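September 28, 2020

Rain since morning, and the heating in the building is still not turned on. They say October. I wore two pairs of socks and wrote my letters in the kitchen, where at least the oven had been working.

I want to write down the matter of the sweater before I forget the steps, because last winter I did not write anything and afterwards I could not remember how I had made the neck of the green one. So, for myself: the pattern is from the old booklet my aunt Noelia Quintana sent me, the one without a cover. I used the second size. For the body I cast on 34 stitches more than the booklet asks, then I did not like it and I took it all out again, and started with the number which is printed. The booklet was right and I was not. I lost four evenings with this.

The yarn is from the shop in Birkett, the small one behind the post office. I had wanted dark blue and white, but the blue they had was too bright, almost like a swimming pool, so I took the black. In daylight it is not a real black, it is more like coal. The white is also not white, it is like cream. I think together they are better than what I had in my head. The lady wrote the price on a paper bag and I paid 20 for everything, with the needles, and I still have roughly half of one ball of the cream left over. It can become a hat, if the head is small.

The stripes are very narrow and this was my own idea and my own punishment. Every time the color changes there is an end to hide, and every end must be sewn in with the needle. On the first evening I thought it was pleasant work. On the third evening I put the bag behind the door so I would not see it. Aniela Gajewski told me on the telephone that she carries the second color up along the side and so she has almost no ends at all. She told me this when I was already at the second sleeve. I thanked her. I was a little angry for the rest of the day, but the next time I will do as she does.

Now the sleeves. I made them long on purpose, because children grow from the arms first, this is what my mother always said, and one can fold a cuff but one cannot pull a sleeve to be longer. The cuffs I did all in the dark color, in rib, one and one. The dirt will not show so fast there. The left sleeve went quickly. The right one I made two times, because I had forgotten to take away stitches after the elbow and it came out like a pipe.

Yesterday night I sewed the shoulders. I sat too near to the lamp and had a headache after, but they are sewn. Where the sleeve goes into the body there is a small hill of fabric and I do not know if it is my seam or only the way it falls. I pulled at it and it went away, then it came back. I will press it with a damp cloth tomorrow and look again. If it stays, it stays. I will not open that shoulder, I have decided.

After lunch I put it on the gray seat, to look at it from a little distance, as one should do before saying that a thing is finished.
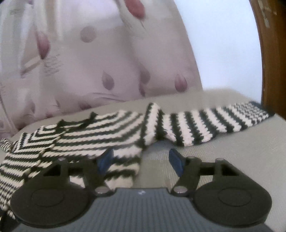

The striped sweater on the gray seat, not pressed yet.

I looked for a long time. The small steps at the edge of every stripe, which troubled me so much when I had it close to my eyes, I like them now. They make it look like something from a house and not from a store.

What remains to do: the pressing, and one loose end inside the neck which I can feel with my finger but cannot find with my eyes. Then the parcel. The post to Vakholm takes 6 days if they are in a good mood, so I should send it this week, before the real cold comes there. I must ask for a box at the pharmacy, they throw away good ones. I would also like to put in a jar of the plum jam, but if it breaks on the way I will cry, so perhaps only the sweater and a letter.

Soup again for dinner. I forgot to buy bread. The rain stopped at seven and I opened the window for a while, and then closed it because of my feet.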